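Tenants' group questions "compostable" claim on Lenoler kitchen bags

For release: Thursday, 7.30am

Skerkilier Tenants' Network is asking Hepburn, the firm that supplies food waste caddies and liners to the estate, to show its working. The firm says that the Lenoler bag "returns to the soil in 12 weeks". Our members would like to know which soil, at what temperature, and who was watching.

The claim appears on leaflets put through every door on the estate in July. It does not appear, as far as we can find, in any test report that a member of the public is allowed to read. We asked for one twice. The first reply thanked us for our interest in a greener future. The second contained the same leaflet.

We are in favour of collecting food waste. Most of our members already do it and plan to carry on. What we object to is being asked to pay more for a bag on the strength of a sentence, when the sentence leaves out the part that matters.
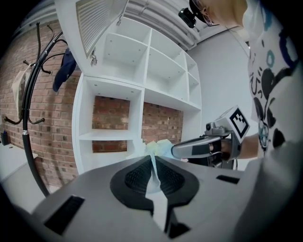

A bag that breaks down in an industrial plant, where the heap is kept hot for weeks, may do very little in a plastic bin at the bottom of a garden. Both can be called composting. Households reading the leaflet would fairly assume it meant the second, as it carries a drawing of a garden with a robin in it.

The Network sent a short survey to all 257 homes on the estate and received replies from 254 of them, a response we put down to the price going up in the same month. People were asked whether they understood the difference between "home compostable" and "industrially compostable". Plenty said they did and then described it the wrong way round, and we don't blame them. Several had been putting used liners on their own heaps since spring and were digging them out again with a fork.

There is also the matter of where the bags go after the lorry leaves. Hepburn's leaflet says that collected waste is "processed responsibly by our partner Stovuveo". Stovuveo's own website says it runs a digestion plant. Many plants of that sort strip out liners at the front end, whatever they are made of, and send them away to be burned. If that is what happens to ours, then residents are paying extra for a property of the bag that is never used. If it isn't, a one-line answer would settle it – we have been waiting for that line since the leaflets arrived. 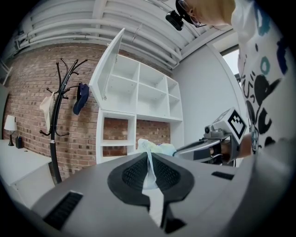
Skerkilier Tenants' Network – Waste and Recycling Group

The group has put the following requests to Hepburn in writing:

Publish the full test results behind the 12-week figure, including the temperature and the type of composting used.

State on the leaflet, in the same size of type as the main claim, whether the bag is suitable for a garden heap.

Confirm with Stovuveo whether liners are removed before processing, and say where they end up.

Hold the price of a roll at its old level until the first 2 requests have been met. (We have been told that this is "not how pricing works". We would be glad to hear how it does.)

Until we have answers, the group suggests that residents with their own compost heaps leave the liners out and use newspaper or nothing at all. A caddy rinses out well enough. Those using the kerbside collection should follow the present rules, as unlined waste is still accepted and so are Lenoler bags.

A printed copy of the survey results can be read in the estate office during opening hours. Hepburn has been invited to the group's next open meeting and has so far said that it is checking diaries.

Ends

Notes to editors

Skerkilier Tenants' Network represents households on the Skerkilier estate. It takes no money from waste firms or bag makers.

The survey asked about food waste habits, the price of liners and the wording of the July leaflet. The questions are available on request from the Network's press desk.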